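# The Thousand-Dollar Dart

Nokaseck wants $166 for a set of three darts. The barrels, the box says, are "tuned at the molecular level." I asked the company what that meant and got a brochure.

Darts used to be a cheap game. You bought a set at the bar, lost one behind the radiator and played on with two. Now Wendia sells a board-and-lighting package for $1,841, and its ad promises it will "unlock" your average. Mine has stayed locked through two boards and a laser line for the floor.

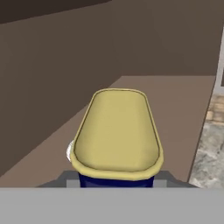
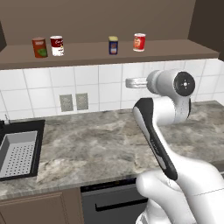
Harish Kotian has run the Thursday league in Vestcombe for 10 years, and he let me try a small test in April. We covered the barrels of five sets with the same black tape, from the Nokasecks down to a $9 set from Marar, and handed them to the league's better players. Most picked a favorite quickly. Two of them picked the Marars. One man threw his own darts and called them junk.

It proves very little, and Nokaseck would be right to say so. Tape changes the grip, and grip is a lot of what you pay for. Weight matters too. A player who likes a heavy dart will throw a light one badly, whatever it cost.

But weight is printed on the side of the cheap box as well. Kotian still uses brass darts he bought secondhand, and he replaces the flights when they get ragged. I asked if he had ever been tempted by the new ones.

"Tempted to sell them," he said.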